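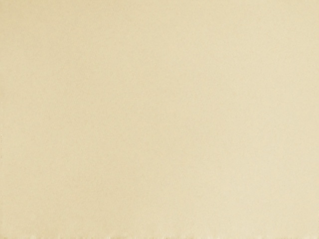

Why does the Lumham premiere stream drop out at the interval card?
The player asks for the second reel under the wrong title ID, gets nothing back, and gives up after 7 seconds.

Ticket 866 – Roltier screening platform
Opened by: Anjana Kodikara
Assigned to: Chun-yin Mak
Status: open again

Kodikara, 9:10 am
Press viewers for Lumham lost the film at the interval. Sound went first, then the picture. Support told two of them to check their wifi. I find it hard to believe that a whole press list has bad wifi at the same point in the same movie.

Mak, 9:42 am
Reproduced on the first try. Reel 1 plays to the end. Reel 2 is requested with the ID of the old festival cut, which was pulled in December. I've pointed it at the release cut. Please retest.

Kodikara, 10:30 am
Retested in the browser and it plays through. On the Sirero TV app it still stops. The release notes say the app "shares all title data with the web player." Does it? Doesn't look like it from here.

Mak, 11:15 am
It keeps its own copy and refreshes overnight. I cleared it by hand. Should be fine now.

Kodikara, 11:50 am
"Should be" is what we were told before the Yu retrospective, and that one went out with the wrong subtitles. The app does get past the interval now, I'll give you that. But the end credits are from the festival cut, with the old song listed. The distributor will spot it even if the critics don't.

Mak, 12:20 pm
Credits are a separate file. Same bad ID, different table. Fixing.

Kodikara, 1:05 pm
Reopening. We have 700 invites going out for the evening show and I'm not signing off on a fix that has been finished twice already. Please play the full film on the app, start to end – no skipping to the interval – and post the log here.

Mak, 1:12 pm
Started. Log to follow when the credits are done.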